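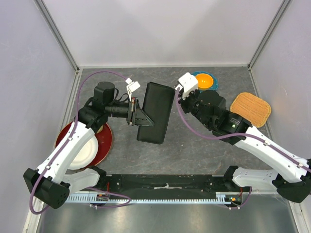
dunmore_k replied:
Before you sign anything, ask what the second arm costs to keep running. Everybody prices the hardware and forgets the rest. Our Stitbridge quote looked great until we added spare fingertips, cables and a support plan that renews every February.

shopfloor_ray
Posted 5 August 2020
That's my worry too. Boss wants a two-arm cell for packing small goods, cases and dishes mostly. Flumetti is the low bid and Gilmartin came in a lot higher. Both say it'll pay for itself. Neither will put a cycle time in writing.

tallyho52
Then you don't have a bid, you have a brochure. Do you even need two arms? One gripper on the case in that shot and the other one's holding nothing. I'd want to see what share of your parts really takes both.

shopfloor_ray
Fair. I went through our list last night. Out of 516 part numbers, 37 are awkward enough that I'd want a second arm. The rest is pick it up, put it down.

tallyho52
So buy one arm and have a person do the 37.

mirepoix
Disagree. We went with one to save money and ended up paying for a second install, new guarding and a week of lost production. If the rail has room for two, price two now. You can always leave the second off the PO.

dunmore_k
"Price two" and "buy two" are different things. And plates are a pain whatever you buy. Shallow rims, glossy glaze, stacks that stick together. Send them your ugliest stack and make them run it 1000 times before you talk money.

mirepoix
No vendor is going to do 1000 for free.

dunmore_k
Prellstead did for us. Took them a while and they grumbled. We didn't buy, so make of that what you will.

tallyho52
lol

shopfloor_ray
OK. I'm asking all three for one arm and two arms as separate lines, with spares and support broken out. What do you folks put down for cables and fingertips in year one?

mirepoix
Roughly 52 bucks a week per arm, and we're gentle. Put training on its own line or it'll get eaten.

tallyho52
And get the cycle time in writing. If they won't, there's your answer.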